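Zamulholm Stories Get a Second Printing
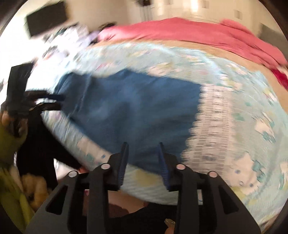

Cecilia Amoah wrote short crime fiction for nine years before her first novel came out, and most of it has been hard to find. The new printing of The Zamulholm Stories, from Idar, puts the early work back in one volume. Most of the pieces were first published under the name Nuria Gebreyes's magazine gave her, C. A. Boateng, and a few ran with no byline at all. Amoah didn't like long descriptions. Her detective, Sistel, works from one or two plain facts, the kind you could get from a glance at a pair of blue ribbed pads facing each other across a gap, and the reader is told no more than she is. It makes for quick reading.

The book runs to 30 stories, 20 of them about Sistel. The rest are stand-alones, and they are uneven. "The Ferry Clerk" is the best of these and takes up only six pages. "Late Rent" goes on too long and gives away its killer early. Amoah says in her new preface that she thought about cutting it and then left it alone.

Raquel Louro edited both printings. For this one she went back to the magazine text and restored several paragraphs that had been trimmed to fit a page. The longest is in "Cold Harbor Road," where Sistel now has a full conversation with her brother that was missing before. The ending makes more sense with it in.

The first printing was 700 copies and sold out in July. The second is 900, in paperback only. Our shop has copies on the front table, and members get the usual discount. The reading group will take up the first six Sistel stories next month.

Last updated: August

Comments

Alby Waaka: I have the first printing. Is the preface the only new part besides the restored text?

Zuweira Kpodo: There is also a list of where each story first ran, at the back.

Alby Waaka: Thanks. I'll pick one up.

Contact the newsletter desk | Copyright Boateng Street Books | Back to top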